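Burgi Gruber looks after the hand-held grippers at Zutard's Dusbridge site. Each one gets a full check after 100 hours of use, and she starts with the fingers.

"They should close parallel. If one tip leads the other, I slacken the mount, reseat both and try again. Most of the complaints I get are that and nothing else."

The sensor windows come next. She wipes them with a dry cloth, never solvent, and then checks the body screws.
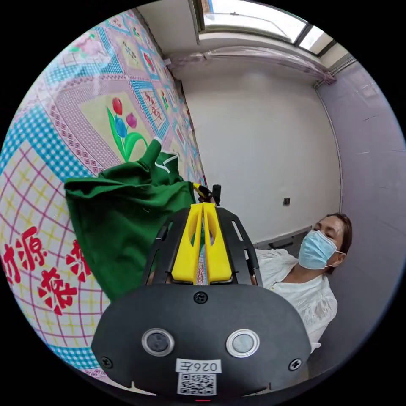 Gripper 026, with the yellow fingers close together.

Fingers are changed at 300 hours, always as a pair. "A new one next to a worn one won't track. People try it to save a part and I see the tool again in 4 days."

Calibration takes 9 minutes on the Sandhu jig. The result is logged against the number on the label, so a label that has started to lift is replaced before the tool goes out.

Her one standing request is for a softer finger material. Itby has promised samples in September. "I'll fit them to one tool first and leave the rest alone."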